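Against the sealed box

July 14, 2022

The town of Flemidell is to get a repair hub. The council has found a disused shop near the bus station, a grant will pay for the benches, and a sign has gone up in the window saying that it opens in August. I ought to be pleased. I have been moaning about throwaway goods for 17 years, mostly to people who were trying to eat their dinner.

I am not very pleased. I have read the plan, all 4 pages of it, and it treats repair as a matter of attitude. We throw out our kettles, it says, because we have lost the habit of mending them. Give us a warm room and a soldering iron and the habit will come back.

Well, perhaps. I had the habit. I grew up in a house where the iron was older than I was and the toaster was on its third lead. Then last winter my Vuta dehumidifier stopped, and I took it to the kitchen table with a good set of screwdrivers and found no screws. The case was welded shut along its whole length. I got in with a bread knife in the end, and by then the case was past saving. The fault was a fuse worth less than a bus fare.

No amount of attitude opens a welded case. Someone decided to make it that way, and they were not asked to explain themselves.

The makers do have answers, of course. Sealing keeps out dust. It keeps out children. It saves weight and a few pennies on the line. I have heard all of this and some of it may even be true, but I notice that the same reasons are never used to seal up anything the maker expects to service itself. The Rorinton coffee machine at my old office had a front that swung open on a hinge and every part inside it had a number. That machine was rented, you see. When it broke, it was Rorinton who had to pay for the visit.

So the skill exists. Designers know perfectly well how to put a bolt where a spanner can reach it.
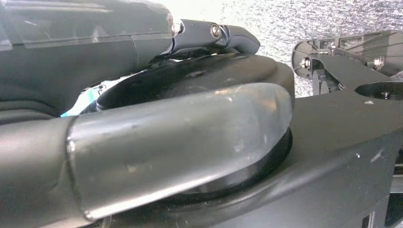

What a label would and would not do

The fashionable cure is a score on the box. A shopper looks at two washing machines, sees that one gets a better mark for repair, and buys that one. I have my doubts. I bought a Vidal vacuum cleaner partly on the strength of a sticker that called it "easy to maintain". It meant that the dust cup came off.

A score is only as good as the question behind it. Ask whether spare parts are available and every firm will say yes. Ask what they cost, and how long they will be sold for, and whether you must buy the whole motor unit to get at a worn brush, and you will hear rather less. The brush for mine came to more than half the price of a new cleaner, with postage on top.

I would settle for something duller. Make the seller take back any sealed appliance that fails within its expected life, and pay for the carriage. I suspect the screws would be back within 2 years.

As for the hub, I shall go along in August with my bread knife and see what they make of the dehumidifier.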